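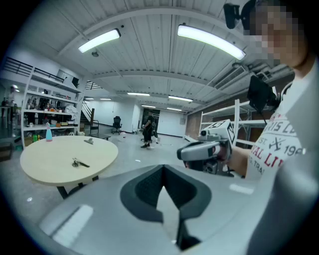

By the Totex shop notes editor

The technician who looks after the hand-held grippers at Floninier wanted to talk about jaws first. "Everybody asks about the software. I spend my mornings on jaws."

We spoke by phone a little after 7 a.m., before the first shift. No name please, the technician said, just the job. Fine by us.

The job is one pair of grippers, left and right, plus the cube of markers that rides on top. The cube has black square patterns on white faces, and the tracking reads them to work out where the tool is. So it has to sit dead still. "If the cube moves a hair, the whole day is junk. You don't see it until you play it back."

First check of the day, then — push the cube with a thumb. Any give, it comes off and goes back on with fresh screws. The old ones go in the trash. "I used to reuse them. Learned that one in May, lost 36 recordings."

Next the jaws. Wipe, look, squeeze. The technician opens and closes each gripper by hand five times, slow, feeling for a catch in the travel. A catch usually means grit in the slide. Sometimes it's the return spring, and then the housing has to come open.

How long does that take? "Twenty minutes if I'm left alone. So, an hour."

The housing is the part the technician complains about most. It's a smooth curved shell, nice to hold, awful to clamp. "Put it in a vise and you've marked it. I hold it in my lap with a towel. Very high tech." Pliers stay on the table for the small stuff, and go nowhere near the shell.

Cleaning is a damp cloth. Spray the cloth, never the tool. Someone sprayed the tool once and the left side read half open for two days.

Then calibration, which uses a routine called Ilard. Close fully, hold, open fully, hold, repeat. The closed reading on the left one should come out near 214, and if it drifts by more than 2 the technician starts over from the jaws. Not from the software. "People want to type in a new number and move on. The number's telling you somthing is loose."

Spare pads come from Tsuchiya, in bags, and are swapped as a pair even when only one looks worn. Uneven pads pull the object sideways and the person holding the tool starts to correct for it without knowing. Shows up later as a funny twist of the wrist.

Anything you'd change? Long pause. "A better way to hang them up. They get put down on their faces." Also a longer cable, also a lable on each one saying left or right. The tape ones keep peeling.

At that point the shift was coming in, and the technician had one cube still to check.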